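Home | News | Workshop | Members | Archive | Contact

Looking after the table arm: new settings for the cup cell

October 2, 2019
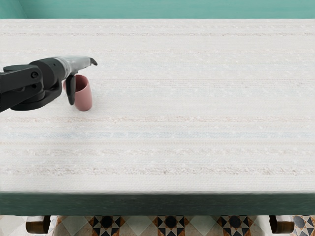 The cup cell has been running in simulation at Plarkham since February, and most of the questions we get are about its upkeep. People assume a simulated arm needs none. It doesn't need grease, but the model drifts away from the real machine unless someone keeps the two in step, and that job has fallen to Magdalini Karamanlidis.

The real arm had its finger pads changed over the summer. The new pads are softer than the old ones and grip at a lower force, so the figures in the model were wrong from the day they went on. Magdalini has now measured the new pads and entered the values. The grip force limit is down from 74 per cent of maximum to 60. If you have your own copy of the Tuter settings file, please replace it. Don't edit the old one by hand, as two of the joint limits have moved as well.

She has also changed the opening width. The arm used to come in with its fingers only a little wider than the cup, and any error in the wrist angle meant a finger landed on the rim. It now opens wide before it gets to the cup and closes in two stages. This adds a little time to each cycle and we can live with that.

The patterned cloth stays. Several of you asked for a plain grey table, and there is a plain one in the Tzavaras folder if you want it for quick tests. Results for the monthly sheet should be run on the striped cloth, with the tiled floor left switched on.

The order for a check is as follows. Load the cell and send the arm to its rest position. Compare the six joint readings with the card. Open and close the gripper with nothing in it. Then run 13 picks with the cup in the start position and save the log before you change anything. If the wrist reading is out, reload the arm before trying again. Please don't correct it with an offset. We had three people's offsets stacked on top of each other in the spring and it took Magdalini most of a week to get them out.

The Farent controller update is still on hold. The release notes mention a change to how the gripper reports its position, and we want to try it on the bench first.

Spare cards are in the drawer under the bench monitor.

Comments

pjw: Does the new force limit apply to the bowl task as well or only the cup?

M. Karamanlidis: Only the cup. Leave the bowl at the old value for now, I haven't measured it.

oldhand: Reloaded as described and the wrist reading is fine now. The card in our room still has the old joint limits on it though.

Tess: Where is the Tzavaras folder? I can only find the one for the lamps.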